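Gripper drops soft items after a pause, anyone else?

Posted in Faults and Fixes, July 2018

cludholm_bench
Hi all, long post, sorry in advance! We run a two-finger Nollix gripper on a tabletop arm and our test food is donuts, the iced kind. Picking them up goes fine. The trouble comes if I hit pause while it's holding one. After I resume, the fingers open a crack and down it goes, icing first more often than not. It did this 4 times yesterday, and the last one made a real mess of my placemat. Getting the donut between the fingers looks like this on our table:

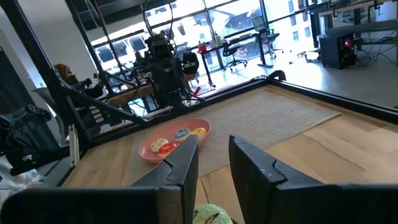

Reply 1, desmet_fan
Oh, I feel for you, icing gets into everything. I'd bet on your grip force. We had a Desmet hand that did the same with bread rolls, and bumping the force up by 5 percent cured it. Wipe the fingertips down too while you're in there.

Reply 2, oldrelay
I have to disagree, friend. If force was the problem it would slip during the lift. Dropping on resume sounds to me like the controller forgets its last finger position and goes back to the default. Please keep your hands well clear when you resume, because mine snapped shut once instead of opening and I had a sore thumb for 2 days.

Reply 3, desmet_fan
Fair enough, though I'd still try the force first. It takes a minute.

Reply 4, cludholm_bench
Tried the force, squashed a donut, still dropped it. Checked the log and it's error 1961 every time I resume. Does that ring a bell with anyone on the Jusano controller?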